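Tivelier Manipulation Program
Progress report to Imenham, period ending August
Last updated: Tuesday, September 4, 2018
2 comments | 15 shares

Summary

Work on thin-object picking stopped for part of this period after a fault in the gripper force limit. The fault was found in simulation. The same controller build was loaded on the Gaber cell, which was locked out the same day and remains so. No one was hurt and no hardware was damaged.

The fault

The grip force limit is set to 20 N for light objects. In a batch of 79 simulated pencil picks, the limit was ignored in 15. In each of these the fingers kept closing after contact until the motor current cutoff tripped. The other picks stayed within the limit.

All 15 came after an aborted approach. When an approach is aborted, the controller reloads its default settings, and the default force limit is zero. The low-level driver reads zero as "no limit." The default file dates from April and was not covered by the release check.

Bradley Wainwright reviewed the logs and reproduced the fault on demand by forcing an abort before contact.

Corrective action

The driver now rejects a zero limit and holds the fingers open. The limit is sent again before every close command, and a missing reply within 30 ms stops the motion. The release check now reads the default file. A hardware current limit for the Gaber cell is on order and is not charged to this grant.

Retest

The retest uses the tabletop scene, with a black pencil as the target and books left on the table as clutter. The wrist view has the pencil between the open fingers, with the teal book beyond its tip.

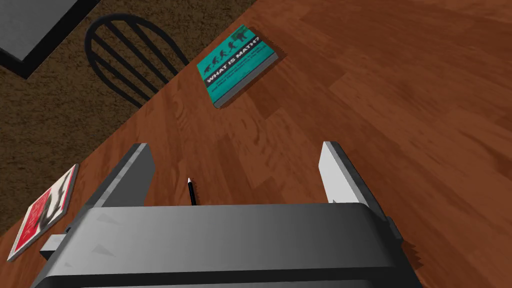
Schedule and budget

The Halelthorpe demonstration moves back by 30 days. Spending is within plan. Approval is requested to unlock the Gaber cell once the full batch has been repeated with no force limit faults.

Related items
Gaber cell: lockout notice
Halelthorpe demonstration: revised test plan
Tivelier progress report, April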